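The Long Way Round to a Sorted Table

Teaching a humanoid by remote control means doing the same dull job again and again, and writing down when you did it badly

The task sheet at Weerakoon runs to 2 pages, and most of it is definitions. An item counts as placed when it is inside the rim of the correct basket and the hand has let go. An item counts as dropped when it leaves the hand anywhere else. An operator who reaches for one thing, changes her mind and takes another has to flag the attempt, even if both things end up where they belong.

Blažena Bartoš wrote the sheet in July. She runs the demonstration program, and before that she spent several years commissioning palletizing cells, where the position of every carton was known to the millimetre and the robot was told where to go. The work she does now starts from the other end. An operator moves the robot through a job by remote control, the joint angles and camera views are recorded together, and a control policy is later fitted to the recordings. The policy is never given a coordinate for a banana. It gets a large number of cases in which a person, looking through the robot's cameras, brought the hand to one.

The job in the current set is called Prirgate, after nothing in particular. Two baskets stand on a white table, each assigned to a category: fruits, and office supplies. The robot has to put things in the right one. A preschooler would find it easy, and that is part of the appeal, as there is little to argue over when deciding whether an attempt was any good.

Before an operator is allowed near Prirgate, she spends her first shifts on reaching alone. The teleoperation rig, which the company calls Uvach, maps the operator's arm and finger movements onto the robot's with a short delay. The delay is small enough to ignore when the arm is crossing open space and large enough to matter in the last few centimetres. New operators overshoot, correct, overshoot the other way, and end up circling the object. The circling gets recorded like everything else. A policy fitted to such data will circle too. 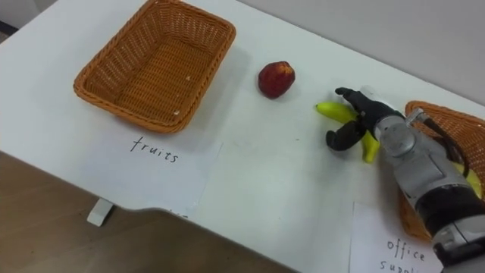
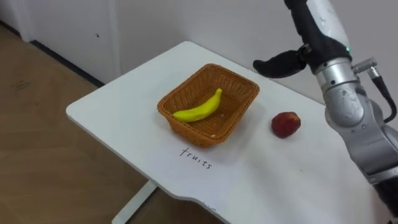
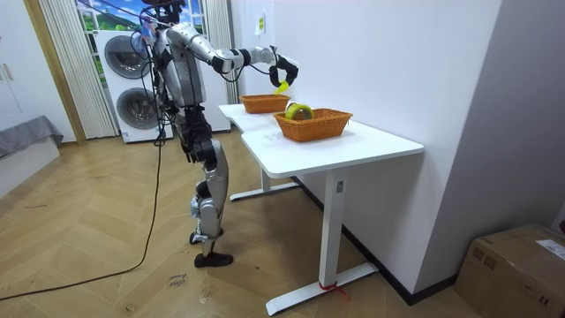
Prirgate at the table: fruit, wicker baskets and the robot's arm.

Reading time: 6 minutes

The banana is the harder of the two fruits. A round object can be approached from almost any side and the fingers close on much the same shape. A banana has a long axis, and the wrist has to be turned to suit it before the hand comes down. Operators are asked to make that turn early, while the hand is still well above the table, so that the recording shows a clear link between the way the fruit is lying and the angle of the wrist. Left to themselves, most people turn late. They do so with their own hands at the kitchen counter and see no reason to do otherwise with someone else's.

Bartoš has strong views on grip. The sheet calls for a hold near the middle of the banana, with the thumb on the opposite side from the fingers. A hold near one end will usually carry, but the fruit swings when the arm changes direction and the release becomes hard to predict. She doesn't reject end grips. She has them labelled, and they go into a separate pool.

"I would take a slow clean one over a fast clean one, and I would take either over a lucky one," she says. "The lucky ones do the damage. They look like successes in the table and they teach the wrong thing."

The labels were a late addition. In the first version of the task the categories existed only in the written instruction that went with each recording, and the baskets were told apart by position. That worked until the baskets were swapped. The policy had learned that yellow things go to one side, and it kept sending them there. Handwriting was brought in as a cue that could travel with the basket. It is done with a marker, by whoever is setting up, and nobody is asked to be neat. Varied lettering is considered useful.

Whether the policy reads the words in any real sense is an open question inside the company. Bartoš thinks it probably matches a rough shape and leans on what is already in the basket when there is something to lean on. The set therefore includes attempts that start with a basket empty and others that start with an item in it. The starting layout is changed by hand between attempts, and the change is logged.

The count at the end of the first block was 1,988 recorded attempts. After review, 1,014 were kept for the main pool. The rest were not thrown away. Some went to the end-grip pool, some were cut down to their approach phase, and a good many were set aside for hesitation, meaning a stop in mid-air longer than the sheet permits. Reviewers watch at normal speed, then again with the view from the head, where a stop is easier to catch.

Jirnham, the contractor that handles the review, had suggested that hesitation be filtered out by software. A trial was run. The filter found the stops without trouble, but it could not tell a pause made by an unsure operator from a pause made to let the arm settle before release, and the second kind is wanted. Human reviewers went back on the job, with the filter kept as a first pass.

Remote control is only one way to show a robot a task. The older method, still in use at Weerakoon for short motions, is to take hold of the arm and guide it directly with the motors slack. This gives smooth paths and needs no rig. It also puts a person's body in the camera view, blocking the very things the robot is supposed to be looking at, and it becomes awkward when the fingers must be posed as well as the arm. For Prirgate it was tried for one afternoon and dropped. It survives in calibration and in teaching the arm its rest position.

The operators work in blocks of 14 attempts and then stop. Longer blocks were tested, and the quality fell off in a way the operators themselves did not notice. Their paths grew shorter, the early wrist turn drifted later, and the release height crept up until items were being let fall into the basket from above. None of this broke the rules as first written. A maximum release height was added to the sheet, and the break became compulsory.

There remains the matter of how much of this carries over to another table. The present set was recorded with a small range of objects and a single style of basket, and a policy that does well on it may do poorly with a steel bowl or a pear. Bartoš expects it will. The next block keeps the two categories and widens the objects, and she has asked for deep containers, which force the hand to come in steeply and hide the item at the moment of release. The operators have begun practising with them. The overshoot is back, and the first attempts are being flagged.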